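## Gripper notes: pad slip on the hand-held units

Between the October build and last Sunday we logged 1102 case-to-tray episodes on the two hand-held grippers, Clarkgate and Neveck. 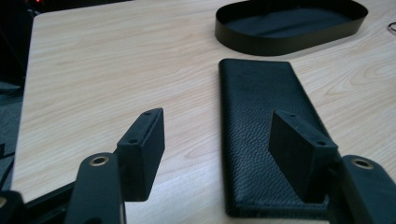 Of those, 339 had to be thrown out. Most of the rejects came from Neveck, and most of them showed the same fault: the right finger pad rotated a few degrees under load, the case yawed during the lift, and the recorded jaw width no longer matched the real gap between the pads.

Valdir Holanda found the cause during a strip-down. The lower pad screw on the right finger had backed out by a turn and a half. The upper screw was still tight, so the pad pivoted around it when squeezed and returned close to its original position when released. A visual check with the jaws open didn't catch this. The width calibration didn't catch it either, as it is run with no object between the pads.

The fault shows up in the logs as a width reading that keeps falling after contact. A rigid object should give a flat line. Janaína Brandão has added a check to the ingest script that flags any episode where width drops more than 2 mm after first contact. She reran it over the older Wollance set (1271 episodes) and it flagged 22. Those have been moved to the quarantine folder pending review. Please don't train on them.

There is also a minor safety point. On one Neveck unit, the loose screw head had worn a burr into the edge of the pad seat. Adalberto Cavalcanti cut a fingertip on it while changing pads. The burr has been filed down and the seat inspected. Close the jaws fully and release the trigger before handling the pads, and use the driver from the kit to turn the screws. Fingers stay out of the gap.

Changes in effect now:

- Medium-strength threadlocker on all pad screws, both fingers. Allow a full cure overnight before use.
- Paint mark across each screw head and pad. If the marks don't line up, the unit is out of service.
- Squeeze test at the start of each session: close on the 40 mm gauge block, hold for ten seconds, and confirm that the width reading stays flat.
- Pad changes go in the Medeiros log with the unit name and your initials.

Replacement screws are in the second drawer of the bench cabinet. Gervásio Evangelista has the spare gauge block. The second Neveck unit has not been stripped down yet and is tagged out until Valdir gets to it.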